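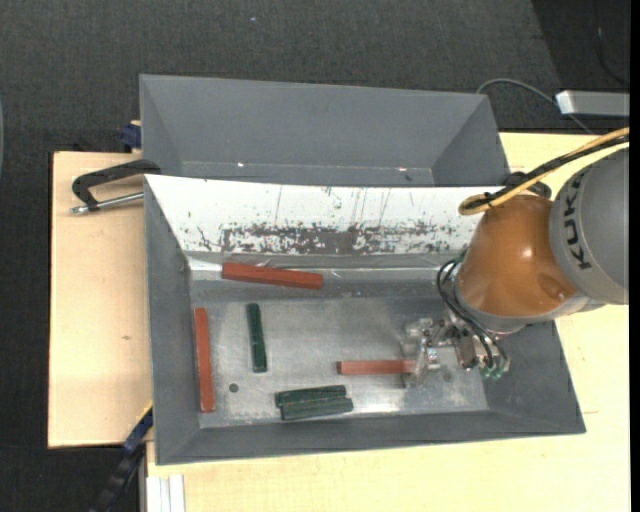 Started going through the shop scrap this week. July is slow and I wanted the bench space back. Posting as I go.

Rule one in my shop is that short bar gets its own bin. Long stock goes on the wall rack. Anything under 20 inches goes in a metal bin with sloped sides, so pieces slide to the middle and I can get a hand under them.

Red and green are paint codes. Red is mild steel, green is the alloy I buy for shafts. I paint the full length. I used to paint one end only, and then I'd cut off the painted end and have a mystery bar.

Green goes dark with age. Under the old tube lights I could mix it up with black. Changed the lights last winter and that mostly fixed it.

Red goes the other way. The cheap spray fades toward pink if the bar sits near the window. Still reads as red, so I leave it.

Someone asked what paint. The green is Tumell enamel, brushed on. The red is whatever the hardware store has. I tried Stotura red for a while and it chipped every time two bars knocked together.

Bins are secondhand from a parts supplier called Hidov that closed its warehouse. I paid 315 for the lot, with delivery. The walls were scratched up when I got them and I've added plenty since. Scratches don't matter on a scrap bin.

Don't line the bottom with cardboard. I did that for a year. It holds oil and grit, and then you have to clean the bars before you can clamp them. Bare metal wipes down in a minute.

Noise is the downside. Dropping bar into a bare bin is loud. Set it down and it's fine.

Weighed everything before I started sorting. Roughly 600 pounds of short pieces in the whole shop. Most of that was never going to get used.

New cutoff: if it's shorter than my hand and it's mild steel, it goes to the scrap yard. Alloy I keep down to 3 inches for spacers and bushings.

Tags next. I'm using Zaki wire tags for anything with a heat number. The last one I wrote out was 2722, for a green bar I can't bring myself to cut.

Wood tables under the bins are staying. I looked at steel ones, but wood is quieter and I can screw a stop block into it wherever I want.

Brass and aluminum tomorrow morning. Those are in coffee cans and it's a mess.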